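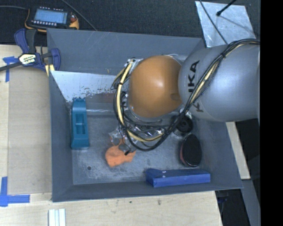 4. Setting up the Stilau dehumidifier

Read this section before you plug the unit in. It covers placement, the drain hose, first start and the humidity setting. For cleaning the filter, go to section 6.

4.1 Before you start

Leave the unit standing upright for a full night if it was carried or shipped on its side. The oil in the compressor needs time to run back.

You will need:
a tape measure
a flat screwdriver
the drain hose and hose clamp from the accessory bag

CAUTION: Do not run the unit from an extension cord or a power strip. Plug it straight into a grounded wall outlet.

4.2 Choosing a spot

1. Pick a level floor. On carpet, put a hard board under the wheels.
2. Leave 12 inches of free space on all sides and 20 inches above the top grille.
3. Close windows and outside doors. The unit can't keep up with an open basement window in July.
4. Keep it away from the dryer, the water heater and any floor register.
5. Lock the two front wheels by pressing the tabs down until they click.

Note: The Stilau is made for rooms up to 1000 square feet. In a larger space, place it near the dampest wall and leave the inside doors open.

4.3 Bucket or hose

The unit works with the bucket as delivered. When the bucket is full, the compressor stops and the red light comes on. If you have a floor drain nearby, use the hose.

1. Switch the unit off and unplug it.
2. Pull off the round cap at the back, low on the left side. Keep the cap.
3. Slide the clamp over the hose, push the hose onto the outlet as far as it will go, and tighten the clamp with the screwdriver.
4. Run the hose down to the drain. It must slope down all the way — even a small loop will hold water and back it up into the bucket.
5. Leave the bucket in place. The unit won't start without it.

CAUTION: Do not use the hose in a room that can freeze.
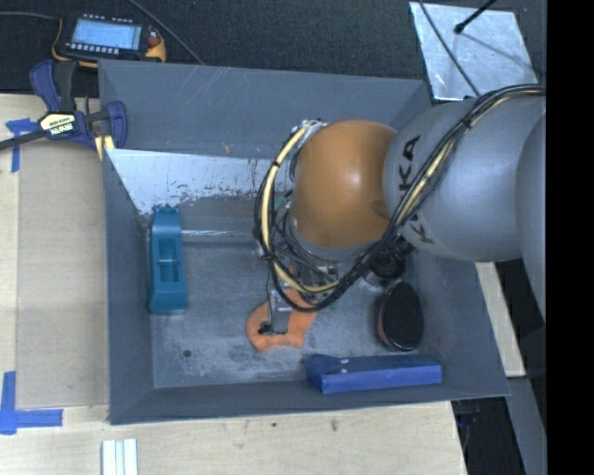
Reading time: 3 min

4.4 First start

1. Plug in the unit. It beeps once and the display shows the current room humidity.
2. Press POWER. The fan starts right away. The compressor follows after three minutes.
3. Press MODE until CONT lights up. Let it run this way for two days, emptying the bucket as needed.
4. After two days, press MODE again until AUTO lights up.
5. Use the arrow keys to set the humidity. Start at 50.

A light smell of plastic on the first day is normal. So is a gurgling sound after the compressor stops.

4.5 If the display shows a code

E1: humidity sensor. Unplug the unit, wait ten minutes, try again.
E3: coil too cold. Raise the room temperature above 41°F.
FL: bucket full or not seated. Push it in until it clicks.

If E1 comes back, write down the serial number from the rear label and contact Hanosar service, quoting part 578 (sensor kit). Replacement hoses are part 1281.

Section revised by Rhona Rutherford. Drain hose steps checked by Teun Verschueren.

Next: 5. Timer and child lock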